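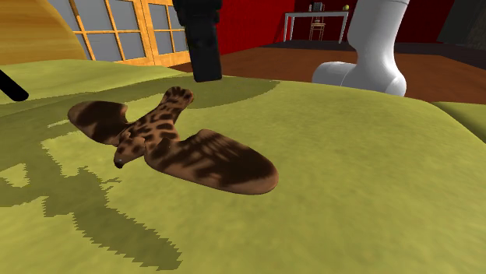

Toy bird of prey, wings out.

Thursday

Up before six to get to the Drillthorpe marsh count. Frost on the windshield and I couldn't find the scraper, so I used a library card. Huw Jarman was already in the parking lot with the scope set up and his thermos on the hood.

We did the north bank first. Mostly mallards, a few coots, and a marsh hawk working low over the reeds for a good ten minutes. It tipped side to side the whole way and never flapped much. Huw had 175 starlings written down before I had my gloves off. I got 26 geese on the far field and he got 28, so we counted again and settled on 26.

The south path is still flooded past the second gate. We went by the road instead, which added some 2 miles, and my left boot leaks at the toe. I need to either glue it or give up on it. Saw 4 herons standing in the ditch by the Wogan place, all facing the same way.

Soup at Huw's after. He wants me to take over the spring sheets because he will be in Rosau until April. I said I would think about it. His handwriting is bad enough that I would have to copy out last year's first.

Home by three. Hung the socks over the heater, called Mom, paid the electric bill. Wind picked up after dark. Need to buy pencils and return the library books, and ask at the hardware store about boot glue.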